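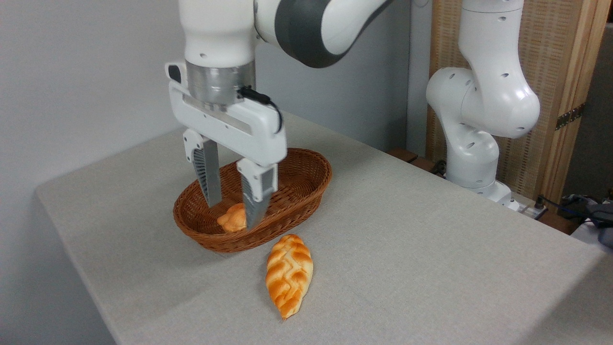
*Oval wicker basket, pale tablecloth*

**To:** Plakdale Basketry list
**From:** Inès Hoarau
**Date:** 25/06/2022
**Subject:** Re: Willow going slimy, and what to do about handles

Hello all,

Romain, I laughed out loud at the bit about the bath, because we've had exactly the same row in this house. I'll answer bit by bit under your message, and then I've got a question of my own at the end.

> Romain Lebrun wrote:
>
> I bought a bolt of brown willow from Royer in the spring and I've been soaking it in the bath, which is not making me popular. The trouble is I never know when it's done. The first lot cracked at every bend, so I left the second lot in a good while longer and it came out slimy and smelling like a pond. Is it ruined?

No, not ruined! Slimy isn't lovely but it's usually only on the outside. Take it out, give it a good rinse under the garden tap, rub it down with an old flannel and let it sit in the shade for an hour or two. If the bark slides off when you rub, then yes, it's gone too far for a brown basket, but you can often peel the whole lot and use it for something scruffy. I made a peg basket that way and I'm very fond of it.

As for knowing when it's done, I was taught a day in the water for every foot of rod, for brown willow with the bark on, and I still start from there. In weather like we've been having I begin checking early. Pull out a thick rod, wrap the butt end round your hand (slowly, mind) and listen. If it creaks, put it back. If it goes round quietly, it's ready, and then the bit people skip is the mellowing: out of the water, wrapped in a damp blanket, overnight somewhere cool. I skipped it for years and blamed the willow.

Oh, and sort your bolt before you soak. I put mine into bundles by length and tie them top and bottom, otherwise the 5 foot stuff is perfect while the short bits have turned to soup. I suspect that's half of what happened to you.

> Also, the bath. Is there anything else I can use? It's only just long enough and everybody in the house wants to wash.

How unreasonable of them. I used a length of drainpipe for ages, capped at one end and propped up against the shed wall. It holds more than you'd think and you can top it up with a watering can. You do need something to stop the rods bobbing up, and half a brick in a sock does me. These days I've got an old cattle trough from a farm sale out at Zilness, which cost me £55 and a very sore back, and I'd never go back to the pipe, but the pipe was fine.

> Last thing, handles. I've done an oval base for the first time and the whole thing has twisted like a propeller. Will putting a handle on pull it straight?

Ah. It won't, I'm sorry to say, it'll only make it more obvious. Ovals twist, that's what they do! It happens when you use the same weave all the way round, as all the strokes pull in the one direction. What you want is to pair for a bit and then reverse pair for the same amount, so that one pulls against the other. I change over every 2 rounds, though I know there are people on here who do it differently and will no doubt be writing in.

You can sometimes rescue a mild one. Damp it well, lay it on something flat, put a board on top with a heavy stone on the board and leave it until it's bone dry. If it's bad, cut your losses, undo it back to the sticks and start again. I know that hurts. I've got one upstairs with a rock in it to this day and it holds wool, and it rocks every time the cat goes past.

When you do get to the handle, put the bow in before you've packed the siding down tight, or at least leave a couple of dummy sticks in the holes and grease them with a bit of soap. You'll thank yourself. Shoving a handle bow down a tight side with cold hands is the only time I've properly sworn in front of a class.

Right, my question. I've been asked to take the beginners' weekend at Prollanach in September, and there'll be 6 of them, none of whom have touched willow before. I'd planned round bases for everybody but two have already written to ask if they can make ovals for bread, and now I'm dithering. Has anyone taught an oval to complete beginners and lived? I'm wondering about making up the bases beforehand and letting them start from the upsett, but that feels like cheating them out of the fun part. On the other hand, the fun part is also the part where they cry.

Also, if anyone's driving over from the Plakdale side and has room for a few bolts in the back, please shout. My car is small and I'm bringing the blankets as well.

Romain, do let us know how the second lot weaves up once you've rinsed it. And clean the bath with bicarb, the tannin comes off quite well if you catch it early.

Love to all,
Inès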